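Search this wiki Go

Polo shirt (folding and care)

Reading time: 2 min

A polo shirt is a knit pullover with a soft collar and a short button placket, and I'll admit right off that it's my favorite thing in the laundry pile. Most are cotton piqué, a knit with a fine, slightly bumpy texture that hides small creases pretty well. Many have tipping, meaning thin stripes of contrasting color around the collar. I started this entry on 9/7/21 after Marietjie Shezi wrote in to ask why hers always came out of the drawer with a bent collar (hi Marietjie, sorry it took me so long!).

Laying it out

You want a flat, hard surface. A table beats a bed every time – the mattress gives and the hem wanders off on you. Spread the shirt, smooth from the placket out toward the sides, and check the bottom corners, which love to curl up.

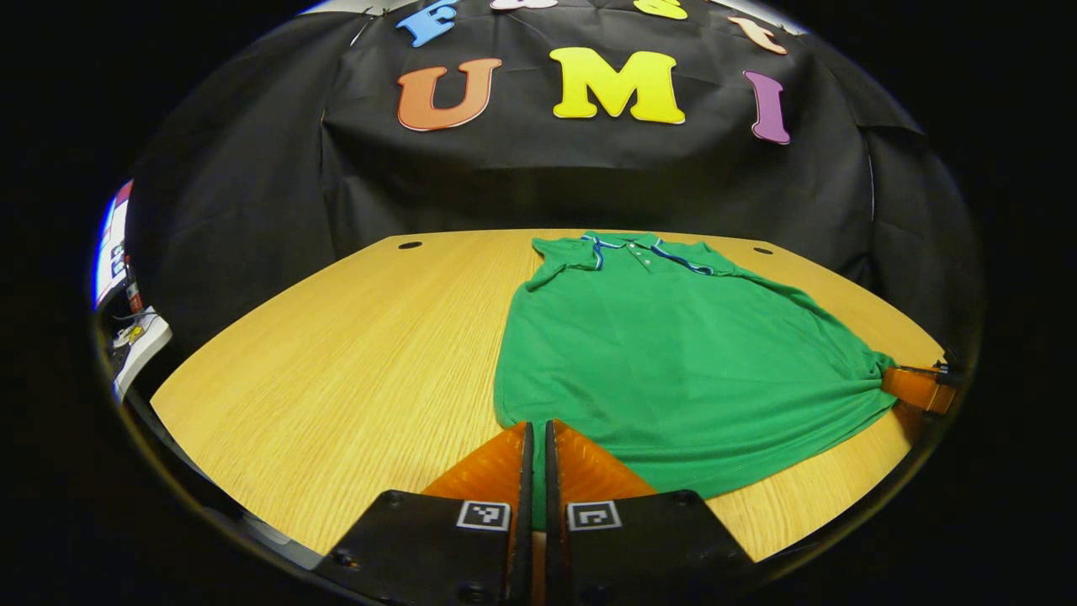

Green polo with a striped collar, hem bunched at one corner.

I pull each corner out gently and pat it down before folding anything. If you tug hard, piqué stretches, and then you get a wavy hem that only the iron will fix.

Folding

Button the placket first, all the way up if you can stand it. Set the collar down so it lies the way it would on your neck, then bring one side in toward the middle, sleeve and all.
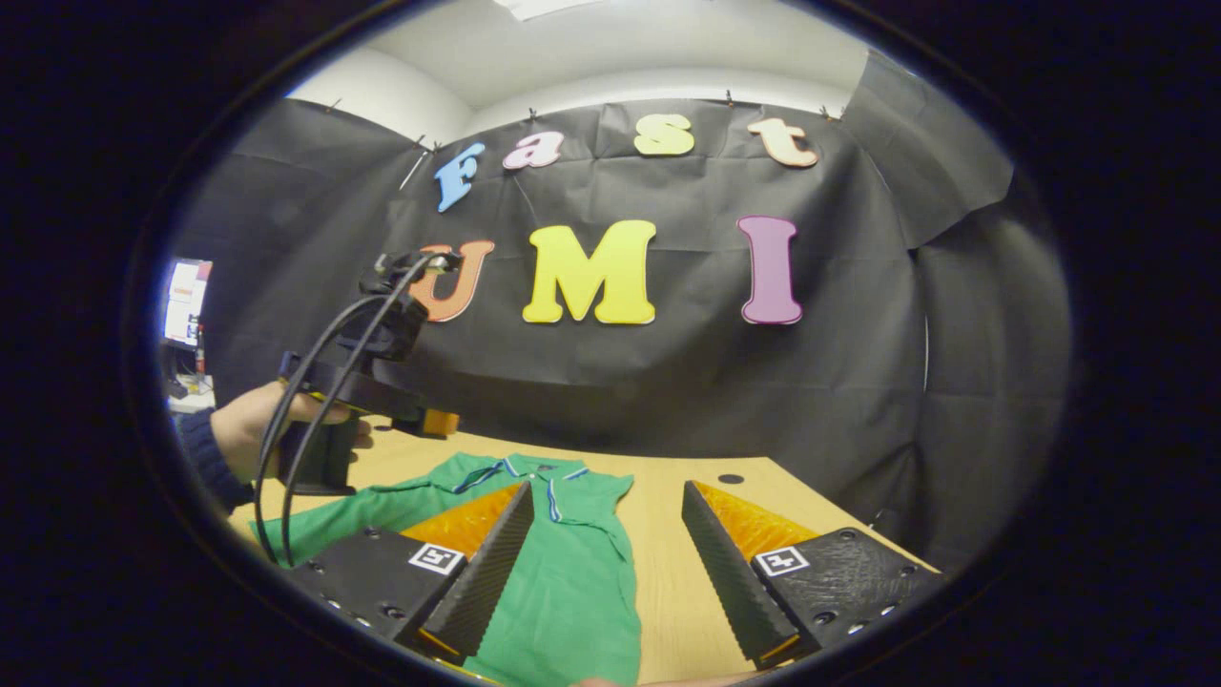
Turn the sleeve back on itself so it runs along the side, and do the same on the other half. Then it's hem up to the collar, in halves or thirds. I'm a thirds person, but my drawers are shallow! The old Prislow folding board I grew up with made halves, and my mother still swears by it.

See also: Collar stays; Piqué; T-shirt folding

Contact us | © Griltix Home Wiki | Back to top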